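Mini oven trips the RCD only on the first use of the week

Posted by Adeel Magsi in Home electrics, Kitchens

We have a small electric oven in the shared kitchen at Forwood, on the ground floor. It is used a few times a week, mostly for cheese on toast. On the first use after a weekend the RCD for the kitchen sockets drops out, usually within a minute or two of the oven being turned on. I reset it, try again, and it may go a second time. After that it holds for the rest of the week.

What I have checked so far:

The plug fuse is the correct rating and has never blown. The flex has no visible damage and is not hot to the touch in use. The individual breaker for the socket circuit does not trip, only the RCD. The same RCD also covers the fridge, the kettle, the dishwasher and an under-sink water heater. Moving the oven to a different socket on the same circuit makes no difference. The thermostat setting doesn't seem to matter either, it goes at 200 degrees or at the lowest mark.

I borrowed an insulation tester and measured between live and neutral joined together and the earth pin, oven unplugged and cold, controls on. The first reading was low enough that I assumed I had made a mistake. On the Wednesday, after it had been in use, I got 33 megohms. The board is a Pendora unit and was fitted when the kitchen was redone. Is the RCD faulty, or is it the oven?

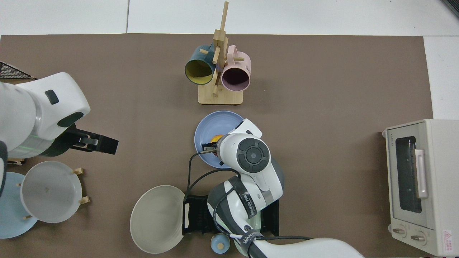

Mini oven trips the RCD, but only on first use of the week

Posted by Adeel Magsi in Home electrics > Kitchens

We have a small electric oven in the shared kitchen at Forwood. It gets used a few times a week, mostly for cheese on toast. On first use after a weekend the RCD for the kitchen sockets drops out, usually within a minute of the oven being switched on. I reset it and try again, and it may go a second time. After that it holds until the following week.

Checked so far:

The plug fuse is the correct rating and has never blown. The flex has no visible damage. The breaker for the socket circuit does not trip, only the RCD. The same RCD also covers the fridge, the kettle, the dishwasher and the under-sink water heater. Moving the oven to a different socket makes no difference. The thermostat setting makes no difference either; it goes at 200 degrees and it goes at the lowest mark.

I borrowed an insulation tester and measured from live and neutral joined together to the earth pin, with the oven unplugged and its controls turned on. On Monday, cold, the reading was so low that I assumed I had the leads wrong. Later in the week, same method, 33 megohms. The consumer unit is a Pendora, fitted when the kitchen was redone in June. Is the RCD faulty or is it the oven?

Ilir Perić

Faulty RCD. They go weak. Had one at my old place that tripped whenever it rained. Swap it and see.

Boris Nikolovski

I would not start with the RCD. The two readings point to damp in the heating elements.

The elements in most small ovens are a metal tube with a resistance wire down the middle, packed in magnesium oxide powder. The powder is a good insulator when dry, but it takes up moisture from the air through the end seals. The element then leaks a small current to its sheath, and the sheath is earthed. The RCD sees that current as an imbalance between live and neutral and disconnects. A fuse or an ordinary breaker will not respond, as the current is far too small for them.

Running the element drives the moisture out and the insulation recovers. Leave it cold for a few days in a kitchen with a kettle and a dishwasher and it takes moisture up again. New elements do it as well if they have been in storage.

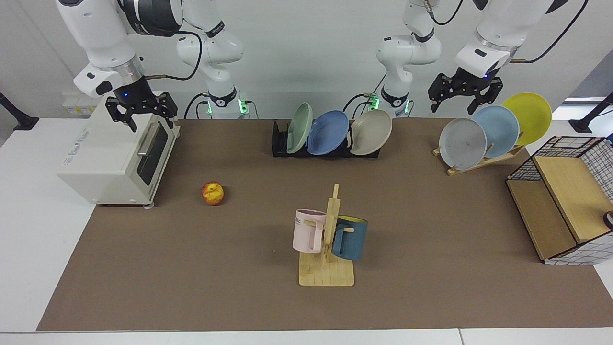 Cream-white toaster oven with a dark glass window door.

The second part is the rest of the circuit. Fridges, water heaters and anything with a mains filter have a standing leakage in normal use. If the healthy appliances already add up to a few milliamps, the oven does not need to contribute much. Before replacing anything:

1. Unplug everything else on that RCD. Switch the heater off at its double-pole isolator, if it has one.

2. Run the oven alone, from cold, after a weekend. If it holds, the total is the problem and the oven is only part of it.

3. If it still trips alone, the oven is the main source. Test each element separately with its wires off, oven unplugged. One may be much worse than the other.

4. Have an electrician do a ramp test on the RCD with the load disconnected. A 30 mA device should trip above half its rating and no higher than the full rating. If it goes much below half, replace it.

Do not dry the oven out on a socket without RCD protection. You will find this advised on other sites. It relies entirely on the earth connection being sound, and you have not said that you tested it. A low oven on a warm day in a dry room is sometimes enough, otherwise change the element.

If the reading is still falling that far every weekend, the end seals have probably gone and drying is only going to buy you a few days.

Adeel Magsi

Thanks Boris. Ran it alone this Monday with the heater isolated and it held. Plugged the fridge and dishwasher back in with the oven still on and it held. Switched the heater on and it went straight off. Earth continuity on the oven is fine. I haven't measured the heater yet, the cover is behind the waste pipe.

Andri Fuchs

Worth saying that the water heater has the same kind of element in it. A pinhole in the sheath gives a leakage that is there all the time, and it won't dry out, being under water. I had a Gashi one that sat just below the trip point for months, and the toaster got the blame.

Ask for a clamp measurement of the leakage with everything running. Mine showed nearly 2 mA for the whole kitchen once the heater element had been changed. While the electrician is there, price up separate RCBOs for the heater and the sockets. It doesn't cure a leaking element, but a trip then tells you which circuit it is on and the fridge stays up over the weekend.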